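Sultbridge Student Team Takes Poster Prize at Regional Science Meeting

SULTBRIDGE, April - A student team from Sultbridge Technical College has won the top poster award at the Prekbridge Student Research Meeting. Subject: low-cost sand filters for village wells. First win for the college in this category.

The meeting drew 200 participants from colleges across the region. 100 posters on display, three prizes given. Judging started at 9 a.m. and ran well past lunch.

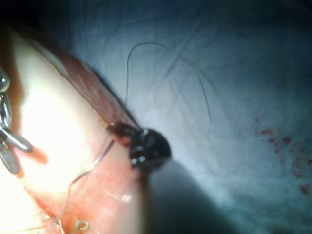

Close view: dark suture thread and reddish tissue at the instrument tip.

The winning poster compared river sand, crushed brick and charcoal as filter layers. Samples came from wells near Løken, collected over one winter. The team ran 3000 liters of water thru the test columns. Crushed brick held up best over time, charcoal clogged early.
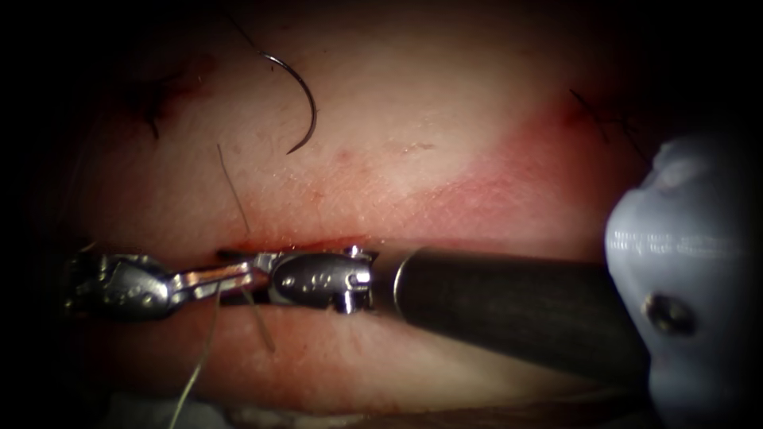
Two instrument tips meet along a straight incision.

Second prize went to a Prekbridge group for work on road salt and soil. Third prize, a Turkard team, battery recycling. Full list of abstracts available from the meeting office on request.

The Sultbridge team will get a cash award plus travel costs to present the work again in the fall. Poster will hang in the main hallway of the chemistry building untill the end of term.
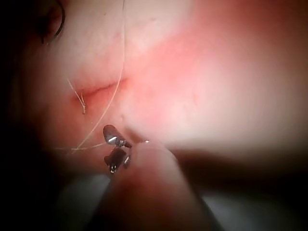 Next Year's Meeting

Turkard will host. Call for abstracts opens in September. Categories stay the same: water and soil, materials, energy, health technology. One poster per team, oral talks by invitation only. 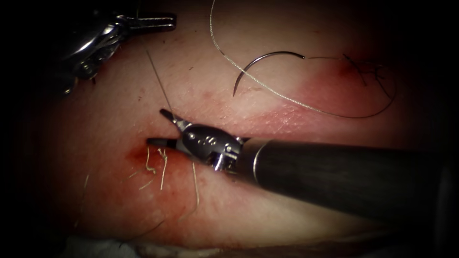 Registration is free for students. Teams needing a room should write early, space in the dorms is limited. Forms at the Sultbridge research office, open from 10 a.m.

Media contact: Press Desk, Sultbridge Technical College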